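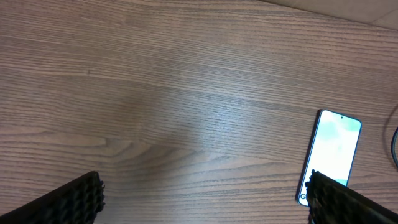
Reading Wood, Session 5: Grain, rings and what a board can tell you

Welcome back, everyone! Last time we stayed out in the woods and looked at whole trees. Today we go inside the trunk, and I think it's the best session of the course, so bring a hand lens if you have one.

Where growth happens

A tree gets thicker from a very thin layer of living cells just under the bark, called the cambium. It makes new wood on its inner side and new inner bark on its outer side. Everything further in stays where it was laid down. So a nail hammered into a trunk at chest height will still be at chest height when the tree is twice as tall (people argue with me about this every single year, and I love it). The tree grows taller only at the tips.

Rings

In a climate with a proper winter, growth comes in bursts. Wood made in spring tends to have wider cells with thinner walls and is often paler. Wood made later in the summer is usually denser and darker. One pale band plus one dark band makes one ring, and one ring is normally one year. Be a bit careful with that, though! A hard drought can stop growth and start it again, giving a false ring, and in a dreadful year part of the trunk may add nothing at all.

The Grernham oak slice we passed round in March has 229 rings on the long side. Look at the run of 16 very tight ones near the middle, then how suddenly they open out. Gudrun Strand, who gave us the slice, thinks a big neighbour came down and let the light in. We can't prove it from one slice, but it's a lovely idea and it fits.

From rings to grain

Now for the part that made me fall for this subject. The lines on a plank are those same rings, seen from another side. Cut straight across the trunk and you get circles. Cut lengthways and you get lines, and their shape depends on where the saw went.

Quarter sawn: the cut runs from the middle of the log towards the bark, and the rings meet the face nearly square on. You get straight, close, even lines. In oak you also get the shiny flecks called rays.

Flat sawn: the cut skims the rings at a shallow angle. The lines spread out into arches and long loops, and any bend in the trunk shows up as a wave.

Rift sawn: somewhere between the two, with the rings at a slant.

Always look at the end of a board before you look at its face. The end shows you the curve of the rings, and from that you can work out which part of the log it came from. Narendra Kaushik can do this across a timber yard - it's a joy to watch.

Why it matters

Wood shrinks as it dries, but unevenly. It shrinks most along the curve of the rings, a good deal less from the middle outwards, and hardly at all along its length. A flat sawn board therefore likes to cup, and a quarter sawn one tends to stay flatter.

To do before next time

Find a piece of solid wood at home and spend 30 minutes with it. Draw the lines on one face, then draw the end, and mark how they join up at the corner. Decide how it was sawn. Doubtful cases are very welcome - bring your drawing and we'll argue it out.

Recent handouts
Session 4: Bark, buds and winter twigs
Session 3: How water climbs a tree
Field notes from the Bedness walk
Words we use: a short list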